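Cell notebook, Rastport bench
January 17, 2019
Entry by Olumide Ekpo

Peg transfer run stopped itself again overnight. Same fault as before the break: gripper force limit tripped during approach to the tray, arm held position, no recovery. This time I have a full log and I think I know what it is, so I am writing it all down before I start changing things.

What the job was. Take pegs from the long numbered tray, put them in the small square board, press the green button at the end of each cycle, reset, repeat. Planned length was 3000 cycles in the simulator before we let the real arm try the new approach path. It tripped at cycle 2027. No operator on it, no edits to the task file after I started it, and the machine it runs on did nothing else all night.

What the log says. Everything is normal up to the move above section 2 of the tray. The arm gets to the hover point, opens the fingers, starts down. Partway down the lower finger touches a peg that is not the one it was sent for. Contact force climbs for several steps in a row, passes the limit, and the controller freezes the arm where it is. The freeze is correct. I want that on record because there was talk last week of raising the limit to get the long runs to finish. If we had raised it, the finger would have kept pushing, and on the real cell that means a bent peg or a cracked block.

First idea was wrong. I assumed the tray had shifted, the way the real one does when the screws back out. Dumped the tray pose for every cycle and it never moves, not even in the last digit. Crossed that off.

Second idea was also wrong. I thought the wrist was coming in at a bad angle because of the elbow flip we saw in the fall. Plotted the joint angles for cycle 2027 over the ones for a cycle that went fine. The arm takes the same route both times and the elbow stays on the same side. Crossed that off too.

What it really is. The picker chooses the next peg by color, then takes the approach angle from a table. The table was filled in by hand when the tray was mostly full and we always emptied it in a fixed order, so there were only a few cases to cover. Since the Ulex change the order is shuffled every cycle. Most orders are fine. A few leave a neighbor standing right where the open finger has to go, and the table has no entry for that. When there is no entry, the code falls back to the default angle without writing a line to the log. So the arm comes down with full confidence into a peg.

I checked this by forcing the same order by hand. Tripped on the first try. Forced it again with the fingers turned a quarter turn before the descent, and it went down clean, picked the peg and finished the cycle. Did both twice more to be sure. Same result each time.

Why it took so long to show up. The bad orders are rare, and our short test is 200 cycles. The short test passed every time I ran it this month. I don't think a longer short test is the answer. We should be testing the bad orders on purpose.

Second problem, found on the way. When the controller freezes, the task script does not know about it. It keeps waiting for the move to finish. In the simulator that costs us a night. On the real cell it means the arm is holding still over the tray with the fingers among the pegs, drives on, and the status screen still says RUNNING. Somebody walking up to it could easily believe it was between moves and reach in. I rate this as worse than the collision. The stop itself works, but the screen is lying about it.

Until that is fixed: the real cell does not run this task with the gate open, not even for a single cycle, and not at reduced speed either. I have put a tag on the key. If you find the arm standing still, treat it as live, hit the stop, and wait for the drive light to go out before you put a hand in.

To do, in this order:

Make the script read the controller state and show FAULT on the screen when the arm is frozen.
Make a missing table entry an error. No silent default.
Replace the hand table with a finger clearance check against whatever pegs are standing.
Add the forced bad orders to the short test.
Then the full 3000 again, from cycle one.

I sent the log to Stesitz along with the two forced runs. They wrote the fallback, so they may know whether anything else depends on it. I would like an answer before I take it out – the Um bench uses the same picker with a different tray, and I don't know what their table looks like. If you work on Um, please look for missing entries before your next long run.

I have left the simulator session open on the left-hand machine, arm over the tray. Please don't close or reset it until I have copied the state out. The log file is in the usual folder under today's date.

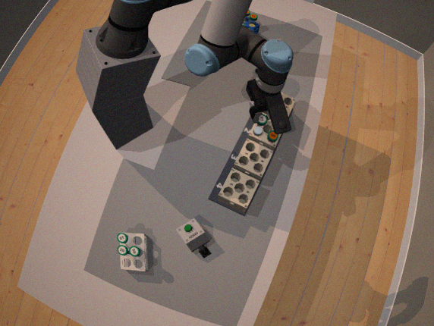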